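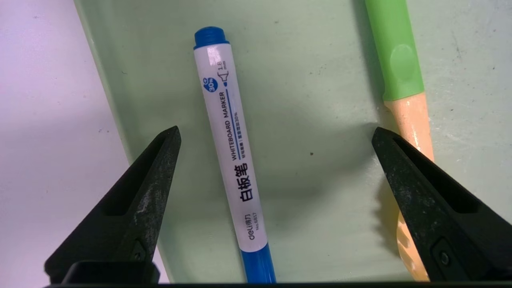 Marker on the green tray, gripper open.

Sturwood Robotics Club – February minutes

We got going at 4:30 and I took notes again, so blame me for the spelling. Last month's minutes were approved with no changes.

Practice log: we're at almost 4,000 saved runs. The marker task is the one everybody wants to work on, so we agreed to swap tasks every 30 minutes and let the newer kids drive first. Bordale entry form is still not in!! I'll send it tonight.

Basket task: long talk about this one. The Tutel rules say the pie slice and the peach each score separately, and we'd been practicing as if they were a pair. Oops.

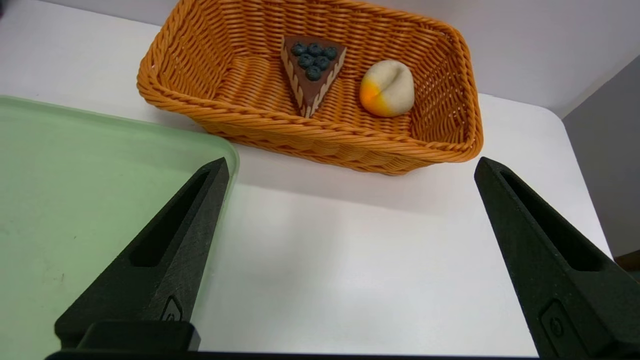
Guo asked whether we could go for the peach first, then, and leave the pie for whatever time is left. Most of us liked that – we'll try it both ways next meeting and vote.

Money: 72 dollars left after the snack run. We need 2 more fingertip screws and a new extension cord.

Pizza next time if the form gets in. Wrapped up at 6.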